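Felleck hand grippers, the pair kit – worth the money for a small group?

Forum: Arms, Hands and Grippers
Started by mossyoak_bev

mossyoak_bev wrote:
Hello all, and thank you in advance for your patience with a long post. Our little makerspace has a robot arm that we would like to teach to fold laundry (don't laugh, everyone has to start someplace) and I've been asked to pick out a pair of hand-held grippers for recording the demonstrations. The one that keeps coming up is the Felleck pair kit, sold through Plulby. With shipping and the spare finger pads it comes to $2,104, and that would be most of what we have for the year. Haverford rents what looks like a similar pair by the week, and then there is the route of printing your own. I'm handy with a screwdriver but I'm no engineer. Has anyone lived with the Felleck kit for a while? I'd love to hear the good and the bad.

Flirnbridge_Pete wrote:
Welcome, Bev! I've had mine since last fall and I'm fond of them, so weigh my words with that in mind. Good things first: the trigger is light, the jaws close evenly, and my wife, who has small hands, can use them for a whole afternoon without complaint. The manual is short and friendly. The not so good: the carrying case is flimsy, and the charging port is in a silly spot on the underside, so you can't set the thing down while it charges. I ended up resting mine across a loaf pan.

For laundry I think you'd be happy. Towels, T-shirts and pillowcases all went fine for us.

tinplate_rob wrote:
I'm going to be the grump. $2,104 is a lot for two printed shells, two small cameras and some linkages. I built my pair from a free set of plans for far less, and when a finger breaks I print another one that evening. Pete, you wait on Plulby for parts, and last time I asked them for anything it took 13 days to get an answer, never mind the part.

Flirnbridge_Pete wrote:
Rob, you also own a good printer and have been doing this since the dawn of time! Bev said she's no engineer. How many weekends did yours take before the left and right hands recorded in step with each other?

tinplate_rob wrote:
Six. Fair enough. I learned plenty in those six weekends, though, and I'd say the same to Bev's group. You get to know the thing.

Kanyarat Kamolrat wrote:
Hi Bev, and hello to the two of you, bickering as usual – it's nice to see some things don't change. I do paid recording work in people's homes, mostly clothes and bedding, and I've used the Felleck pair, the Haverford rental and a homemade set very much like Rob's. My feeling is that the brand matters less than how the fingers behave on the cloth you care about, so let me go on a bit about that.

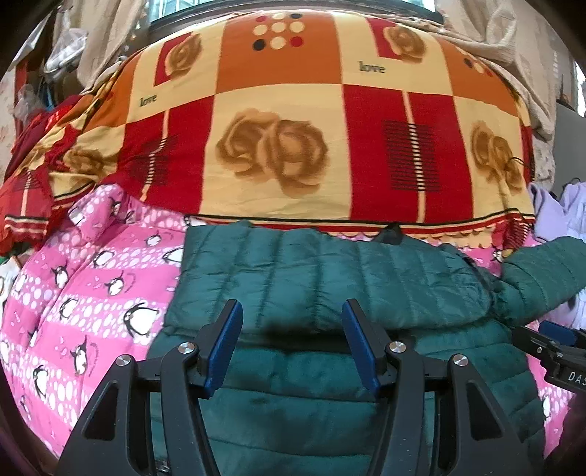
Puffy clothes are where I'd test any gripper before paying for it. A towel will forgive you nearly anything, but a quilted coat is mostly air with a slippery skin over it, and the jaws want to slide off the top of a channel and come away with nothing. With something like the dark teal jacket there, I come in with the fingers open in a V over the ridges, push down a little further than feels polite, and only then squeeze. The tips matter a great deal for this. Soft ones that give a bit will hold a fold of nylon, while the hard ones that came with my rental wouldn't hold it half the time. I'd also practice on a real bed with the real bedding on it, patterns and all, if that's where the robot is going to be working. A plain table makes everyone look good!

On price, Rob is right that the parts don't add up to what Plulby asks, and Pete is right that you're paying to skip those weekends. If I were in your shoes I'd rent from Haverford for a week, bring in the worst coat anyone in the group owns, and see how you get on.

tinplate_rob wrote:
I'll agree on the tips. I disagree about pushing down hard, Kanyarat. You flatten the filling and then the robot learns to mash everything it meets. I come in from the side and catch the seam between two channels.

Kanyarat Kamolrat wrote:
That does work when the seam is facing you. Half the time it isn't, and I don't want to rearrange the coat before every take. We may just have to differ on that one.

mossyoak_bev wrote:
Oh, this is so helpful, thank you all. One more, if I may: does the Felleck rental credit go toward buying, or is that only if you rent through Plulby?

Flirnbridge_Pete wrote:
Only through Plulby, and you have 14 days to decide after you send the kit back. Ask them to put it in writing, and ask for the soft pads while you're at it.

mossyoak_bev wrote:
Will do. My brother-in-law has an enormous ski coat and I've already asked to borrow it.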